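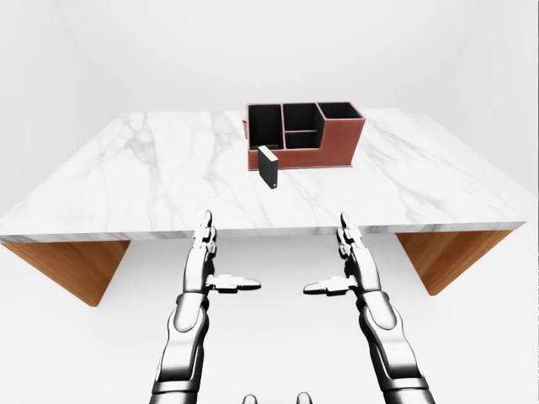 I've been putting off writing up Tromidero because I kept telling myself I'd wait for the next update, but it's August, I've used it for most of the summer, and I have opinions!

Quick background: Tromidero is Voravov's simulator add-on for recording demonstrations. You drive a two-handed robot through a task, it logs everything, and you feed the recordings to whatever policy you're training. I wanted examples of one boring job – getting a small black block into a leather desk organizer – and I wanted a lot of them. I ended up keeping 217.

## Setup

Easier than I feared. I had a marble table, the organizer and the block loaded in before lunch, and the hands tracked my gloves on the second try. The manual is thin on calibration (half a page, and it assumes you already own a Nyitrai tracker), so budget an evening for that if you're starting cold.

## Recording

I love this part. Reset is one foot pedal, and it puts the hands back at the front of the table with the thumbs turned in toward each other, so every take begins from a similar pose. You can nudge the start position of the block between takes, or let it randomize. I'd turn randomize on early. I left it off for my first batch and the policy learned one spot on the table beautifully and nothing else, which was my own dumb fault.

The organizer has four compartments with different openings, and that made a nice test of how fussy the contact physics is. The big ones are forgiving. The small lower one in the middle had me swearing – the block would catch on the rim and shiver like it was cold. Dropping the physics step fixed most of it, but then playback crawls on my laptop.

You get more than one camera view per take, too. I trained mostly on the closer one, where the fingers are big enough to make out the joints. 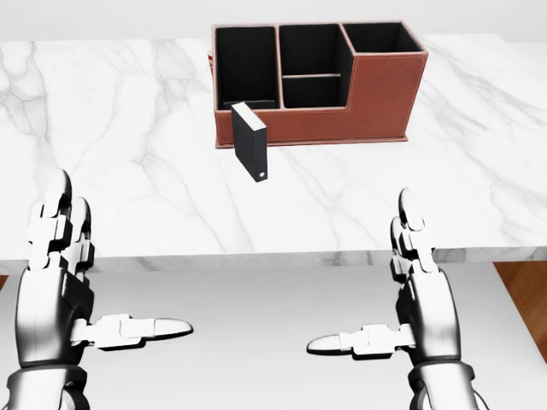 ## What bugs me

- No undo on a deleted take. I lost 16 good ones on a Tuesday night and I'm still mad.
- Labels are typed by hand, every single time. Huvov's recorder lets you save presets, and I miss that a lot.
- Export is slow, and the progress bar sits at 3 percent forever before it jumps.

## Would I buy it again?

Yes, with some grumbling. If you only need a handful of demos, the free Huvov tool will do you fine. For anything bigger, the pedal reset alone saved me so much time that I'd pay for it again. Four stars from me, and I'll bump it up the day they add an undo button.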